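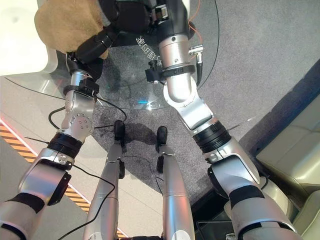 Thick towels and a shallow cupboard, that's my problem, hoping someone on here has cracked it. We moved to Skaltdale in June and the airing cupboard is tiny, old house, pipes everywhere. I've got a full set of the Hinska bath towels and they're lovely but they will not stay folded. Fuzzy tan stuff like in the photo, grey carpet underneath, and the carpet is where all my folding gets done as the glass table's too small. I fold in half, half again, then thirds, put it on the pile, turn round and it's sprung open like a loaf. Shelf is 38 cm deep. Do I roll them? Is there a proper fold? Also they shed, so any tips on that too pls. Washing at 30 at the moment with a bit of softener.

— posted by damp_flannel, 2022-08-15

Shares 5 · Comments 38

moorsidemop wrote:
Stop the softener. First thing. It coats the pile and makes it slippy, so no wonder they slide apart. Half a cup of white vinegar in the drawer instead, you won't smell it after.

Thirds longways FIRST, then in half, then half again. Folded edge to the front. Stays put much better than halving first and you only see one neat edge.

kettle_on_again wrote:
Rolling every time. Did it for years in a holiday let, guests loved it, looked like a hotel. Fold longways in thirds, roll tight from the short end, tuck. Done.

moorsidemop wrote:
Rolling is fine for thin ones. With a thick pile you get a great big log and four of them fill the shelf. Plus they roll off when you open the door!! Been there.

kettle_on_again wrote:
Only if your shelf slopes. Stand them on end in a crate. Honestly people overthink towels

damp_flannel wrote:
Ok tried both last night. The thirds first fold is better than mine was but still puffs up. Rolled one is enormous, sorry kettle. Might be me not rolling it tight enough?
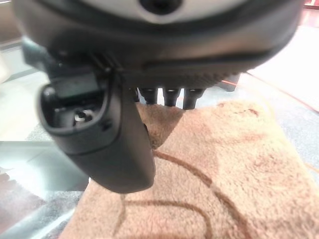
Beige, very fluffy, the fibres just won't lie down.

ladderandlino wrote:
Oh that's proper plush. I've got similar in green. You won't get that flat, don't try. File them upright instead — fold into a square, stand them on edge like books, pack them in snug and they hold each other closed. I've a Väisänen shelf unit with the metal dividers, does the job perfectly. A cheap bookend would do the same.

damp_flannel wrote:
Upright! hadn't thought of that. Shelf above is quite low though, will measure

grumpyspindle wrote:
Going against the grain here but are they bone dry when you fold them? Thick ones feel dry on the outside and aren't in the middle. I hang mine another day over the banister before they go anywhere near a cupboard. Makes no odds to the folding but you'll get that musty smell otherwise and then you're washing the lot again.

moorsidemop wrote:
^ this. And shake them hard out the back door before hanging, lifts the pile and gets a load of the fluff off. Do it every wash, the shedding does ease up after a few.

kettle_on_again wrote:
Shedding is just new towels. Wash them on their own and leave it. Mine went all over my black work trousers once, never again, took a whole sticky roller

grumpyspindle wrote:
It isn't always just new towels. I had a set from the market that shed for two years. Binned them in the end, well, cut them up for the dog.

ladderandlino wrote:
Tumble on low if you've got one, then empty the filter halfway through. The filter catches it so your carpet doesn't have to. And what are you washing them with? I use Grundent powder on ours, the liquid left them stiff. Less of it than the box says as well.

moorsidemop wrote:
Disagree on the tumbler, sorry. Flattens them over time and costs a fortune. Line and a good breeze.

ladderandlino wrote:
Flattening them is what she's after lol. or he, sorry OP

damp_flannel wrote:
Ha. No tumbler here anyway, no room for one. Have got powder in the cupbord, will switch to that and skip the softener this week.

Measured up. Upright squares fit if I fold down once more, so thirds, half, half, then in they go. Bookend on the end, nicked from the spare room. Shelf below has the hand towels flat in a stack and they're behaving for once.

Still folding on the floor though, knees are killing me

kettle_on_again wrote:
Use the bed??

damp_flannel wrote:
Bed's covered in the towels waiting to be folded

grumpyspindle wrote:
Ironing board, set low. Good width for a bath towel and it folds away after. I do sheets on mine as well, bit of a wrestle with a king size but you get there.

damp_flannel wrote:
Ooh. Will dig it out, think it's still in the shed from the move. Ta all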